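Umgate Textile Cell - Set-up and Operator Guide
Section 5: Missed Grasps, Slipped Fabric and Gripper Faults 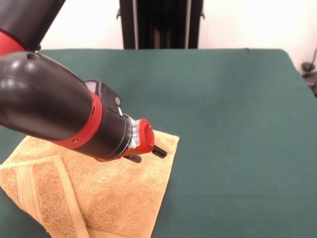 This section applies to cells running the towel-folding program on a cloth-covered table. It covers the faults that stop a fold before it is finished, and the checks to make before the arm is put back into automatic mode. Read Section 3 (Stopping the Arm) first.

5.1 What a missed grasp looks like

A missed grasp occurs when the fingers close above the fabric or push it along the table without picking it up. The arm then carries on through the lift and travel moves with nothing in the fingers. The controller may not report a fault right away. In software released before June, it does not report one at all until the end of the cycle.

Signs of a missed grasp:

- The towel stays flat while the arm rises.
- The towel corner has shifted but has not been folded over.
- The tablecloth has been pulled into a ridge.
- The pendant shows code 151 (finger position out of range at close).

Code 151 means the fingers closed further than they should with fabric between them. It does not tell you why.

CAUTION: Do not reach in to straighten the towel while the program is running or paused. A paused arm can resume without a further warning. Press the emergency stop before putting a hand over the table.

5.2 Stopping and clearing the fault

1. Press the emergency stop on the pendant. Wait until the arm has stopped completely.
2. Look at the fingers. If they are holding fabric, support the towel with one hand before going on. Keep your other hand clear of the finger tips.
3. Release the emergency stop and select Manual. The speed limit drops to the manual setting.
4. Open the gripper from the pendant. Do not force the fingers apart by hand. This can strip the finger drive and is not covered by the warranty.
5. Jog the arm straight up until the fingers are well clear of the fabric, then move it to the Park position.
6. Press the emergency stop again. Remove the towel.
7. Smooth the tablecloth toward the edges and check that it is still clipped underneath.

NOTE: If the arm will not jog upward after code 151, the collision monitor has latched. Open the Safety page, select Acknowledge, and repeat step 5. If it latches a second time, leave the arm where it is and go to 5.5.

5.3 Checking the fingers and coupling

Most repeated misses come from worn finger pads or a coupling that has worked loose. Carry out these checks with the emergency stop pressed.

1. Wipe both finger tips with a dry, lint-free cloth. Terry fabric sheds, and lint packs into the pads.
2. Inspect the pads for shiny patches or cuts. Replace them as a pair - a new pad opposite a worn one will pull the fabric sideways.
3. Hold the gripper base and try to turn it gently. There should be no play at the coupling between the wrist and the tool.
4. If there is play, tighten the coupling screws in a cross pattern with the Tadex key supplied with the cell. Stop when the key clicks.
5. Run the gripper calibration from the Tools menu. It takes 29 seconds and the fingers move during it, so stand back before starting.

5.4 Resetting the grasp height

The grasp height must be reset after any change of tablecloth, finger pads or towel type. A height taught on a thin towel will drive the fingers too hard into a thick one.

1. Lay a towel in the start position, folded as it will be for production.
2. In Manual, jog the gripper over the corner to be picked up. Keep away from the woven border if the towel has one. The ridges sit at a different height from the terry.
3. Lower the arm in fine steps until both finger tips touch the loops.
4. Lower by a further 3 mm and press Save Height.
5. Run 5 test picks at reduced speed. All of them must lift the corner. If any one fails, start again from step 1.

CAUTION: Never lower the grasp height to get around code 151 without first doing the checks in 5.3. At Warkcombe, a height lowered several times in one shift put the fingers through the cloth and into the tabletop, and the wrist had to be replaced.

5.5 When to take the cell out of service

Lock out the cell and call Ñahui Service if:

- Code 151 comes back after 5.3 and 5.4 have both been completed.
- The arm drops or drifts when the emergency stop is pressed.
- The collision monitor cannot be cleared.
- Any shell or joint cover is cracked.

Have the cell serial number and the fault log ready. Export the log before switching off at the main isolator - entries from the current session are lost when power is removed.

Section last revised October 30, 2022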